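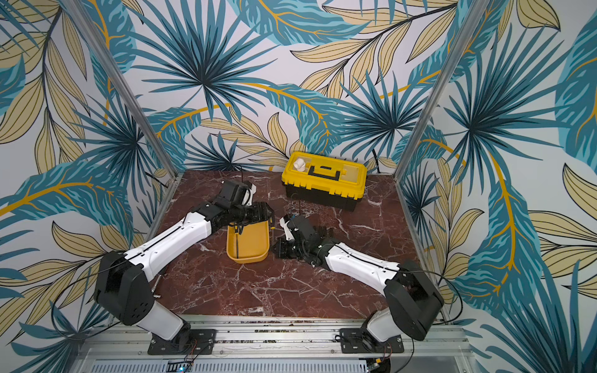

Claltard Folk and Traditional Music Society -- Members' Pages

Let the slow tunes stay slow

I've been going to the session at the Pelodow for three years now, and I want to have a moan about speed. I'll try to keep it friendly, as I know some of the people I'm moaning about will read this on their phones at the bar.

Last July we had a visitor, a fiddle player on her way through, and somebody asked her for a tune. She gave us a slow air. I'd never heard it before and I haven't found it since, though I've been through both of my tune books (one of them has lost its cover and most of the jigs beginning with B). It lasted maybe four minutes. There was a lot of room in it. She'd hang on to a note until you thought she'd forgotten where she was going, and then off it went, down a little run and home again. Lovely! And before the last note had properly finished, a banjo was into a set of reels at a pace I can only call unkind.

I like reels. I like them fast, too, when the people playing them can hear one another. What I can't get on with is the idea that fast is the real music and everything else is a breather while someone goes to the loo. You hear it in how people talk. "Shall we get going again?" they say after an air, as if we'd all been parked in a lay-by.

Part of it is how we learn, I think. I came to the whistle late and taught myself from recordings, and recordings are mostly made by people who are very, very good. You slow them down, you get the notes, you speed them up again, and each notch on the dial feels like progress. It's something you can measure. There's no dial for whether you leaned on the right note or took a breath in a sensible place, so that gets left until later, and later never seems to turn up. I spent a whole winter getting one reel up to tempo and when I finally played it in company a friend told me it was "very tidy". I've not forgotten that.

The dancers will tell you something else as well. A good number of these tunes were made for feet, and feet have opinions. I played for the ceilidh at the Jekon hall in the spring, 70 people in there and the windows running, and the caller came over after the second dance and asked us, quite politely, to take it down a good bit. We did. Everything got better. The tune had a bounce to it that I'd been flattening for years, and people were laughing and getting to the right end of the set on time. We'd been playing it like a race and it's a dance tune, for heaven's sake.

I know the case for the other side, and it isn't a daft one. A fast set with a full table is a thrill, and young players love it, and if young players don't love it we'll all be sat there in twenty years with nobody to pass the tunes to. I've got a collection at home with 3764 tunes in it and hardly anybody alive plays more than a fraction of them, so whatever keeps people picking up fiddles is fine by me. A lad of 17 started coming along this year and he goes like a train. I wouldn't dream of telling him to stop. But he also sat stock-still through that slow air with his bow on his knee, and the next month he had a go at one himself -- shaky, a bit sharp at the top, and I thought it was the best thing anyone played all night.

So what would I like? One slow tune an hour, say, and a bit of quiet after it. Long enough to pick up your glass and put it down again. The Nanayakkara session across town has done this for ages, with no rule about it that I know of, and they aren't short of fast players over there. They start their reels steadier too, and let them build up over three or four times through, so there's somewhere left to go by the end.

And if you're the one with the banjo, I do like your playing. Count to ten first, that's all. I'll get the crisps in while you're doing it.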